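About Orner

Orner is a two-person office in Dullach that reads the small print on everyday products and writes down what it says in words a tired shopper can use. Awuor Athumani started it after a long argument with a pharmacy chain over what "supports normal function" was supposed to mean. She never got an answer. She got a coupon.

We have since read 557 labels. Most of them made a claim we couldn't pin to anything. "Natural" is the worst of the lot, with "wholesome" close behind, and "clinically inspired" has us beat completely. Inspired how? By a visit to a clinic?

You should be as suspicious of us as we are of them. Plenty of sites that call themselves independent are paid by the companies they review. We take no samples and sell no ads. Our money comes from readers and from Coşkun, a small print shop that pays us to check its own packaging copy and doesn't always like what it hears. If you think that is a conflict, write and say so. Several people have. 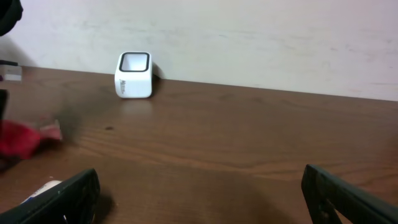
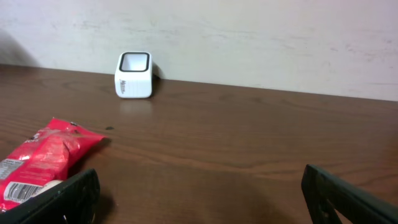
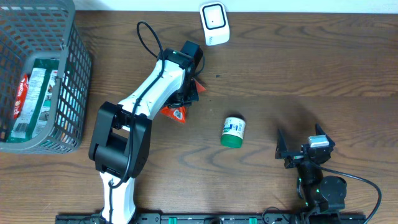
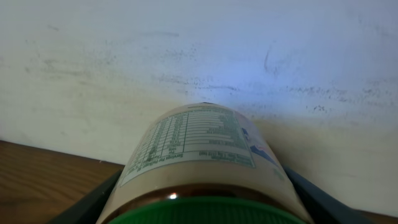
On the table at Orner.

How we work is dull. Each of us reads a label alone and writes a plain version. Then we compare, and where we disagree we say so in the write-up. We don't test what is inside anything, and we don't give stars or scores, which mostly tell you how generous the reviewer felt that morning.

Wondisano is our newsletter. It comes out 15 times a year, for no reason better than that being what we can manage. The June issue is always the one on sunscreen, and it always brings in the angriest mail.

We don't give medical advice. Anyone who offers you that from a web page deserves a hard look, and so does a company that says it has "a passion for transparency." Ask to see the paperwork.

Corrections go at the top of the page they belong to, with the old wording left in.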